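Elta Frying Pan, Round, Dark Grey-Blue

Bamness Kitchen Supplies > Pans > Frying pans

In stock. Usually sent out within 2 working days.

The Elta is a plain, everyday frying pan for eggs, pancakes, fish fillets and anything else that wants a flat base and a bit of room. The sides slope, so a spatula slides under food easily and an omelette can be tipped straight on to the plate. The handle is riveted on and won't work loose like a screwed one.

Before first use, wash in warm water with a little washing-up liquid and dry with a soft cloth. Heat gently with a teaspoon of oil, then wipe out. Use wooden or silicone tools. Hand washing only - the dishwasher will dull the surface. Food can collect round the rivet heads, so go over them with a soft brush.

If you stack your pans, put a cloth or a Hedia felt liner between them.
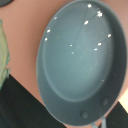 Elta frying pan, inside view with rivets at the handle end.

Guarantee: 2 years against faults in normal home use. Scratches and damage from overheating are not covered.

Returns: unused pans can be sent back in their box until the end of November. Lids are sold separately - see the Azimi range.

Page updated October 14, 2021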